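**1/** I've spent most of April reading the budget papers for Plelthorpe, and I know that's nobody's idea of spring, but my tea is hot and I have things to say about them. Long thread, so settle in.

**2/** For anyone new here: Plelthorpe has its own little assembly, 11 members, and once a year they vote on what comes in and what goes out. On paper they can change any line they like. In my years of following them I have seen them change a comma (it was a good change, to be fair, the sentence had been bothering me too).

**3/** This year's budget runs to 300 pages. Members got it the evening before the vote. I asked one of them, a kind and tired man I won't name, how far he'd gotten, and he said he'd read the summary and the part about his own road. I liked him for telling me the truth!

**4/** So what's in it? Mostly what was in it last year. Schools up a little, pensions flat, the harbor office up quite a lot. The harbor office has gone up every year since the Suvo ferry contract was signed, and I have yet to find a page that says what the extra money buys.

**5/** I did find a footnote – page numbers in the annex don't match the contents list, so it took me a whole evening – saying the increase covers "continuing obligations to Ovex." Ovex does the dredging. The obligations themselves are in a separate agreement, and that agreement isn't in the annex.

**6/** I wrote to the finance office and asked for it. They wrote back very politely to say the agreement would be available once the assembly had approved the spending. I read that email to my sister over the phone and she made me read it again, slower.

**7/** Now, the other half of the session, and the part I think deserved more than it got. Right after the budget, the same afternoon, they ratified the Thygesen Strait accord. That's the one that settles who can fish where, who can lay cable, and whose patrol boats may stop whose fishing boats.

**8/** People here have waited on that accord for as long as I've been writing. My neighbors' parents argued about it. And the debate took 2 speakers, both in favor, and then everybody stood up for the vote and sat down again and somebody brought in sandwiches.

**9/** I want to be fair, so let me say that I think the accord is mostly good. The fishing zones are clearer than the old ones, and small boats get to cross without a permit, which the crews have been asking for. If I had a vote I'd probably have voted yes. I would have liked to hear one person ask a question first.

**10/** For instance: the seabed itself. The accord divides up the water nicely and then says the seabed "shall be delimited by further agreement between the parties." That is the whole article. Everything worth money out there is under the floor, and the floor has been left for another day.

**11/** Eylül Dönmez has been covering the strait talks much longer than I have, and she was generous enough to go through the text with me over a long call. Her view is that both governments wanted a signature this year and were happy to leave out whatever might delay one. She also thinks the cable rules are stronger than they look, so please go read her, she's careful where I tend to ramble.

**12/** A few of you asked how many people signed the petition for public hearings on the accord. It was around 3000, in a place this size! It was received, stamped, and noted in the minutes under "other correspondence," between a complaint about parking and a thank-you card from the school choir.
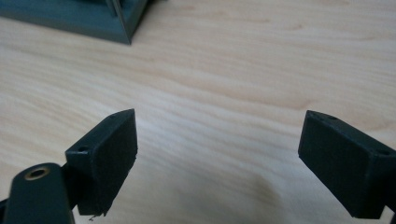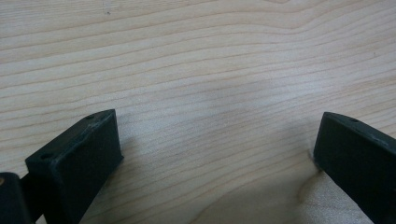

**13/** Back to that petition, because I don't want it to sink. Under the assembly's own rules, correspondence that has been noted can still be called up by any member at the next sitting. One member, that's all it takes. I've written to every one of them with the rule number and a short, friendly letter.

**14/** If you live in Plelthorpe and you've got ten minutes, please write to yours as well. Keep it polite and keep it short (do as I say, not as I do), and ask for two things – a hearing on the seabed article, and the Ovex agreement put in the annex where the rest of us can read it.

**15/** I'll post the replies as they come in, with permission. So far I have one, from the member with the road. He says he's on page 40.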